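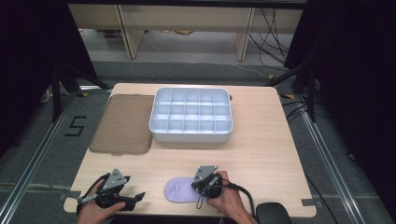
Can any machine put away socks yet, or is it still only in the videos?

Category: Home and Household > Appliances and Gadgets
Asked 27 Feb 2019
Tags: laundry, folding, robots, socks

Hello to all. I want to ask a question which is maybe simple for people who work with technology, but I could not find a clear answer.

I live with my husband, his father and three children, so we are six persons and twelve feet. Every week I wash a mountain of socks. The washing is done by the machine, the drying also, and then I stand at the table and do the rest by hand. I take one sock, make it flat, look for the other one, fold them and put them in a tray with small compartments, one pair in each. I like this system very much because the children can take their pair in the morning without digging. But it eats my evening.

My brother-in-law says I should wait and buy nothing, because in two years there will be a robot for this. My neighbor says the opposite, that she saw a folding machine in a store and it already works. I looked and I found something with the name Vesto, which is a big cabinet where you hang the clothes on clips at the front and they come out folded below. On their page I see shirts, trousers and towels. I do not see one sock. I wrote to them and received a polite message which did not answer my question.

So my questions are these:

Is there today a machine for a normal home which can take socks from a basket, match them and put them in a tray or a drawer?

If there is not, why is it so difficult? A car can be built by robots. A sock is a small and soft thing and can not break.

Is it wise to buy a folding machine now for the other clothes, or should I wait?

I am not looking for advice to buy only black socks. We tried. My father-in-law has his opinions.

Thank you for your patience with my English.

3 answers

Answer by Myfanwy Gittins
Marked as helpful by the person who asked

Your English is clear, and the question is a good one. I worked for many years in a commercial laundry, Merutden, where we had machines for nearly everything, so I can tell you how it looks from that side.

The short reply to your first question is no. I do not know of any home machine that does socks from the basket to the drawer.

In a big laundry, flat things go by machine. Sheets, tablecloths and towels pass through an ironer and a folder, and it is a beautiful thing to watch. But a person still stands at the front of the line and feeds in the corners. We had one machine for towels that could do more in an hour than I could do in a shift, and it still needed someone to hand it each towel the right way. When we had socks, from a care home contract, they went in net bags and were sorted at a table by two women with very quick hands.

About why it is difficult. In a car factory the door arrives at the same place, in the same position, and it has the same shape every time. The robot can nearly work with closed eyes. A sock out of the dryer has a new shape each time. It can be inside out, or rolled in a ball, or hiding in the leg of some pajamas. The machine must see what it is, find where the opening is, and take it in a place where only one layer comes up, or two layers if that is what you want. Your fingers feel this without asking you. A gripper that squeezes the cloth does not know so easily if it has one layer, two layers, or the table.

Then comes the small compartment. Dropping a sock into a box is possible for a machine. To put it in a small square so that it does not hang over the wall and lie half in the next square is a different job. Try it yourself with kitchen tongs, one in each hand. I did this once for a bet, with 10 pairs, and I was ashamed of the result.

For your third question, think about which part of the work takes your time. Those cabinets want each piece clipped on by hand. If you must pick up the shirt, turn it the right way and hang it on a clip, you have already done a good part of the folding. For a family with many shirts it can make sense maybe. For your socks it changes nothing. I would keep the money.

What helped in my own house was to keep the pairs together before the wash. Each person has a small net bag with a zipper, and the socks go in there when they come off the feet. After drying you open one bag and there are only a few pairs to match. The tray you can keep as it is.

Answer by humphreys_repairs

I have the shop Humphreys, washing machines and dryers, so I see what people buy and what comes back to me.

Folding machine: wait. It is large, it is heavy, it has many small motors and belts, and I can not get parts for it. A customer asked me to look at one of these. I could open it, clean it, and close it again, and that was all I could do. The maker wanted it sent to them and the transport was more than 100.

As for the robot with arms, your brother-in-law is too hopeful in my opinion. I have seen the videos also. Look in the corner where it says how fast the video plays. In one it said 30 times speed, and that was for one towel. Also look if there is a person near who puts the cloth flat before it starts.

I do not say it will never come. Robots that clean the floor were a joke when I started, and now I repair them each week. But a floor is flat and stays where it is. Cloth is the hard one. If something for socks comes to the shops I think it will be in a laundry first, for a high price, and in homes much later.

One thing about the net bags from the other answer — do not fill them too full. The socks in the middle do not get clean and they stay damp in the dryer. Half full is good.

Answer by zed_k

just get the Zutton clips, you clip the pair together and wash it like that. no robot needed. my mother has them since June and she lost only one sock

Comments on this answer

From the person who asked: Thank you. Do the clips make noise in the dryer? Our dryer is beside the room where the baby sleeps.

zed_k: yes a little bit

humphreys_repairs: More than a little, if they are the hard plastic type. Put them inside a bag. And check the filter, I have found pieces of such clips there.

From the person who asked: Then I will try first the net bags, one for each person, and look again at the clips when the baby sleeps in the other room. I told my brother-in-law what was written here about the speed of the videos. He went to check and has not come back to me with a reply.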